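Home Course Units Handouts Lab Rules Contact

Grippers and Cameras, Handout 4: Comparing two finger types on the hand-held tool
Otudine Technical College, version 2022-10-31

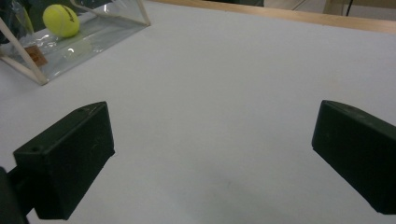
1. What we compare
In this unit you work with the block fingers and afterwards with the curved Zanetti fingers. The camera sees both fingers and the table between them, so the same view is used for your trial and for your notes. The tennis ball in its clear container is the first object. The Dakow controller is needed only in Handout 5, please leave it switched off.

2. Before the first trial
Open the jaws fully and look at the camera picture. Both fingers must be visible, one on each side. If one finger is missing from the picture, correct the camera mount and not the finger. Write down the jaw opening in millimetres.

3. Trials
Make 20 trials with each finger type. Approach slowly, close, lift the ball by 100 mm, hold it and put it back in the container. A trial is good only if the ball does not turn visibly in the fingers - a small turn counts as a slip. Do not touch the container walls. If you touch them, note it with the letter W and continue.

4. Known difficulties
Clear plastic gives reflections, and in the camera picture it is easy to take one for an edge. In September several groups closed too early for this reason. The Trirnau software saves 200 frames per trial, so you can check the moment of closing later.

5. What to hand in
One table per group, with slips and wall contacts in separate columns, and half a page of comparison. For a pass, 70 per cent of the trials must be complete - good or bad does not matter.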